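Plastic sleeving on a robot arm: any rules on people standing in the background while it's powered?

Posted in Workshop and Plant Safety

Farzana Sandhu
I look after the written procedures for a small cell at our Erumcombe site. We took over the paperwork when Gustbridge closed their end of it, and the arm came with a clear plastic sleeve over the lower part. The operators want to keep the sleeve because it saves cleaning time. My own draft says nothing loose on the arm, ever, and now I have two people telling me I'm wrong in opposite directions.

What I need to know is this. Is there an accepted rule for covers on an arm with a jointed hand? And does a person in the background count as being in the cell if there's no fence line marked on the floor? We have 6 pages of procedure and neither point is in it. The view from the wrist camera is below. The camera sits inverted in this one, so the floor side is at the top.
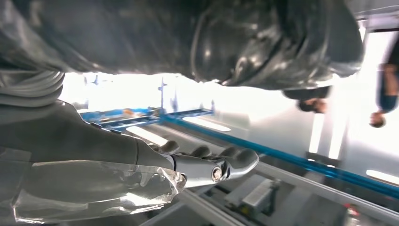
Wrist camera view, hand and sleeve at left, blue rack behind.

The large item in black plastic stays wrapped for this job, so please don't tell me to unwrap it. I'm asking about the sleeve and the people.

Rizwan Virk
I'll take the two parts separately.

On the sleeve, I don't know of any blanket ban on covers. What matters is whether yours was part of the risk assessment. If it was added later for cleaning, the assessment is out of date and has to be done again with the cover on. Check these before you sign anything:

Does it drape near a joint that can pinch it? Run the arm through its full travel at reduced speed with nobody in reach and watch the plastic the whole way.
Can it slide down toward the fingers? Yours looks loose over the lower portion, and I'd want it gathered and held at both ends.
Does the arm maker allow it? Covers can hold heat in. Ask them in writing and keep the answer with the procedure.
Is it in the camera's view? Clear plastic throws wavy reflections, and if you use the image to find parts, that needs testing too.

On the people, a missing floor line doesn't settle anything. The safeguarded space is whatever your assessment says it is, based on reach plus the hand plus whatever the hand is holding. I can see two people in your picture, but a wrist view won't tell you how far away they are. Measure it on the floor with the arm at full stretch. Then mark it — tape will do until somebody paints it.

I'd also stop using "in the background" in the procedure. Write inside or outside.

Brestico_maint
we had covers on ours for years and never had a problem. Just use the tight ones. The baggy ones are cheap, box of 100, and they tear.

Farzana Sandhu
Thanks, Rizwan. The assessment predates the sleeve, so that answers the first part. I've put the sleeve on hold until it's redone and asked for a reach measurement.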